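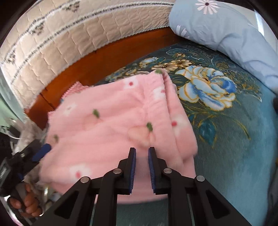 Attachment 1: pink fleece blanket on teal bedspread

Support > Pet Health Devices > Grekeo Collar Thermometer > Closed tickets

Subject: Low temperature alerts overnight, dog appears normal

Product: Grekeo collar with skin sensor, base station on shelf
Site: Wetthorpe clinic, home monitoring program
Status: Closed

Reported problem
Collar sends a low temperature alert several times a night. Owner checks the dog each time and finds it alert and willing to eat. Rectal reading taken by owner during one alert was 100 F. Collar reading at the same minute was 90 F. Daytime readings track the rectal thermometer closely.

Step 1 - Battery and firmware
Battery at 60 percent, above the replacement threshold. Firmware current. Collar restarted and paired again. Alerts came back the same night.

Step 2 - Sensor contact
Asked owner to part the fur and check that both contact pads sit flat on the skin. Pads were clean. Strap was one notch loose, tightened. Fewer alerts, but not gone.

Step 3 - Log review
Pulled the raw log from the base station. Each drop begins when the motion channel goes flat and ends within a minute of the dog moving. A true drop in body temperature would not recover that fast. Pattern fits the pads lifting off the skin when the dog lies on its left side.

Step 4 - High end check
Owner asked if a fever would also be missed. Yes, while the pads are off the skin. The fever alert is set at 104 F and works normally when contact is good. Advised owner to take a manual reading if the dog is off its food or dull, whatever the collar shows.

Step 5 - Sensor position
Had owner rotate the housing from the side of the neck to the underside and clip the fur under the pads. The Vasconcelos strap adapter was fitted to stop the housing from sliding back.

Result
No low alerts from Sunday night on. Overnight readings now agree with the daytime baseline. Owner to call the clinic directly, and not open a ticket, if a low alert comes with weakness, shivering or pale gums.

Internal note
Same pattern seen on two units at the Plultesholm site - both long-coated dogs. Request sent to add fur clipping to the setup sheet. Alert thresholds left unchanged.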